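4.2 Rolling panels and who moves them

I'll admit I didn't plan to write a whole section on panels.

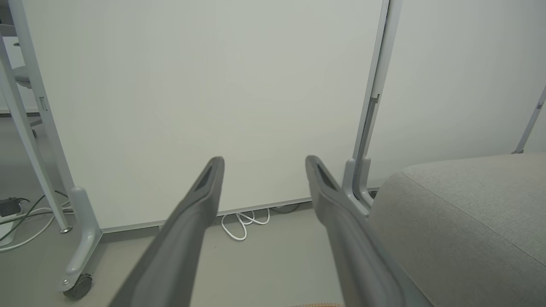
When I started the Galtdale study I was after desks and chairs, the stuff people complain about, and I figured anything on casters would more or less look after itself. Then I read through the room diaries (1,249 entries, bless everyone who kept one up through December!) and panels kept popping up all over the place.

People roll them over to make a quiet corner, then somebody else rolls them back to get at an outlet. At the Ludville site one panel got moved 9 times in a single day, and I still can't work out where it was supposed to live. Heidrun Ammann, who read an early draft, thought I should sort the moves by purpose, so I did, and Figure 4 marks a typical spot for a panel: near the floor clutter, with a stool and cables close by.

Figure 4. A blank white panel on a caster, with a stool and loose white cables on the floor to the left.

The cables matter more than I expected. Diary writers at Mösli grumbled about them constantly, mostly about having to lift a cord out of the way before a wheel would go past, and a few just gave up and left the panel where it was. I've coded those as "stalled moves" and I come back to them in 4.3, where I compare them with the chair moves from the same rooms.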